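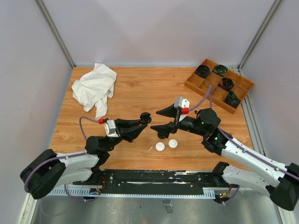 Two robot arms reaching in over a wooden tabletop.

Give doubles its third set back

By Chrysanthi Dimitriou
Oct 4, 2025

I have been watching doubles for longer than I've been doing most other things, and I'd like to make a case for something that a lot of sensible tennis people consider settled. I want the deciding set back. A real one, played to six games, with changeovers and sitting down and towels and somebody's serve falling to pieces at 3-4, in place of the match tiebreak that most doubles matches are now decided by.

For those who come to the sport for the singles and wander off afterward (I was one of you once, and I don't hold it against anyone), the match tiebreak works like this. The two teams split sets. Then, where you would expect a third set, they play a single long tiebreak, first to ten points, win by two. Ten good minutes and everyone shakes hands. It came in to keep schedules under control and to persuade singles players to enter the doubles without wearing out their legs, and I understand both of those aims perfectly well. I have sat through rain delays. I've stood in the drizzle at Elisbridge with a paper cup of tea going cold in my hand while a referee tried to fit an evening's tennis into what was left of the daylight, and I would not have wanted her job for any money.

But it was also at Elisbridge, this past January, at the indoor event, that I finally made up my mind. The second semifinal had been a lovely thing. The first set went one way, all big serving and quick volleys at the body. In the second, the losing pair began standing back on return and throwing up lobs, really deep, patient lobs, and you could see the other two getting cross about it. It took them most of a set to work out an answer, and by the time they had one they'd lost it 6-4. So now we had a question on our hands! Would the lobs keep working? Would the servers move back, or switch sides, or just start hitting their overheads better? I leaned forward. The man next to me, Kristaps Tamošiūnaitė, who coaches juniors over at Brisgate and whom I'd met that afternoon over a shared bench, put away his sandwich.

And then it was over, 10-4. A double fault, a net cord, a return that clipped the line, a couple of nervous volleys, and that was that. The pair who lost the tiebreak had no chance to answer anything. I don't think the pair who won it had time to do very much either. We had been reading a good long novel and someone had torn out the last hundred pages and handed us a postcard.

Kristaps took the opposite view, and I'll try to be fair to him, because he was very good company and he knows a great deal more about teaching the game than I ever will. He thinks the short finish is the best thing that has happened to his players. They learn to be brave, he told me, and they learn it early, because they can't coast through the first few games of a third set waiting to feel better. He also pointed out that the hall was fuller for that tiebreak than it had been all afternoon. People had come in from the other court. He's right about that, I saw them come in, and I can't pretend that a crowd pressing up to the rail doesn't add something.

What I said to him then, and have gone on saying to my poor family since, is that plenty of people will stop to watch a coin being tossed if there's enough riding on it. Tension is easy to make. You only have to shorten the thing and raise the price of every mistake. What takes time is the other kind of interest, where you know these four people a bit by now, you know who is hiding on the return and who has been asked to carry more than their share, and you're waiting to see how it comes out.

Doubles needs that more than singles does, I think. In singles one person has a bad spell and one person gets over it. In doubles you have a partnership, and partnerships have moods. One player goes flat and the other has to decide whether to joke or scold or leave well alone. They try a formation they've plainly only half practiced. They stop talking for two games and then start again. You can't see any of it in ten minutes. You get a serve, a poach, a shout, and a handshake.

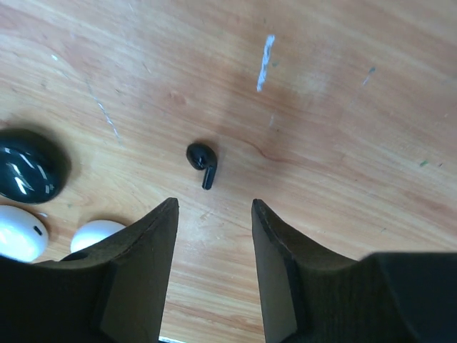 A black wireless earbud on a wooden table.

There is the matter of the serve, too, and here I'll get a little technical, so bear with me. In a proper set everybody serves, and everybody has to hold up their end more than once. A weak server gets found out, or gets protected by a clever partner, and either way it's worth watching. In a match tiebreak a player might serve only a handful of points in the whole decider. If three of those go well, nobody ever learns that the elbow was sore and the second serve had been sitting up since the middle of the second set. I think a team ought to have to live with its weaknesses for longer than that.

I know the arguments about time. The Kiiskinen Cup, which is the event I've followed the longest and love the best, runs 17 doubles matches on its main weekend and has only the two courts with decent seating. If all of them went to a full third set they'd be playing until the milk was delivered. But they don't all go that way, do they? Plenty end in two. I would happily give up a few things to make room for the ones that don't. Trim the knock-up. Start half an hour earlier. Keep no-ad scoring in the first two sets if you must (I don't care for it, but I'll trade it). And if a compromise is all we can get, then give us the full set in the semifinals and the final, when there are fewer matches to squeeze in anyway and the players have earned a bit of room.

As for the singles players who might stay away if there was a chance of a long afternoon, I'd be sorry to lose them, some of them are wonderful to watch at the net. But I'm not convinced we should shape an event to suit the people who are least sure they want to be in it. The regular pairs are the ones who turn up every week, often for prize money that barely covers the hotel, and every one of them I've had the chance to ask would sooner lose a third set than a tiebreak. One told me that after a tiebreak loss she can't even work out what to practice.

My club in Tristovlow tried it the old way this summer. We've a friendly little tournament with 20 pairs, nothing grand, and we voted to play full third sets from the quarterfinals on. Did it run late? It did. The final finished under lights we'd had to borrow, and supper was dry by the time we got to it. One of the pairs in that final was down 1-4 in the third and came back to 5-5, with a great deal of muttering and one broken string, and then lost it anyway, 7-5. They were beaten by the better team, and they'd had every opportunity to prove otherwise.

I wrote to Kristaps about it afterward. He wrote back that his juniors would have been in bed. Fair enough, and he's invited me over to Brisgate in the spring to watch them play their tiebreaks. I've said yes, of course, and I'm bringing a cushion in case I can talk him into a third set.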